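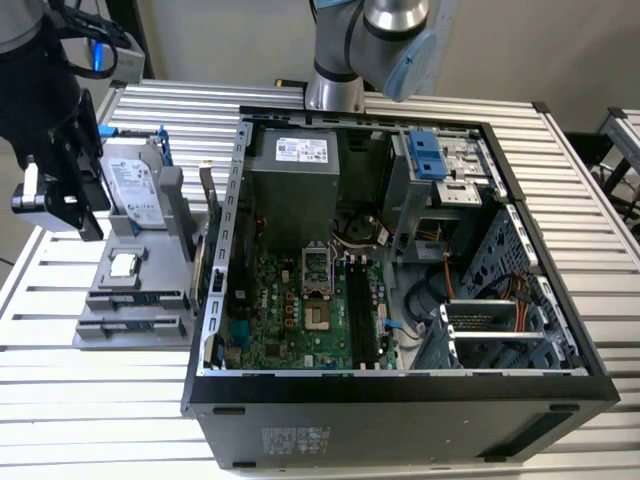
4. Good practice for two-arm assembly

You're nearly at the fun part! Before both arms go to work on the same computer, take a few minutes over the rules in this section. They apply to every Pronusden cell, training cells included.

Before a run

1. Power down the cell and lock the main switch. Keep the key on you.
2. Lay the case on its side with the interior facing up, and push it by hand. If it slides, fix it down again.
3. Seat each part fully in the fixture tray. A tilted part is a dropped part (we learned this one the hard way in November).
4. Check that the CPU socket bracket is fully raised.
5. Clear loose cables from the path of both arms.
6. Step out, unlock, and run the whole program at 18 percent speed.

Note: Only one arm may enter the case at a time. Set this up as a shared zone in the Carvalho controller, and test it from both sides. It's a lovely feature once you trust it!

CAUTION: Never touch the socket contacts, and wear a grounded wrist strap whenever you load parts.

CAUTION: A slow arm can still pinch. Keep hands out of the gap between gripper and tray.

After 1,000 cycles, repeat steps 1 to 6 and write the result in the cell log. Send questions or better ideas (please do!) to Salvador Frade at Bullgate.

Section last revised 12 January 2020.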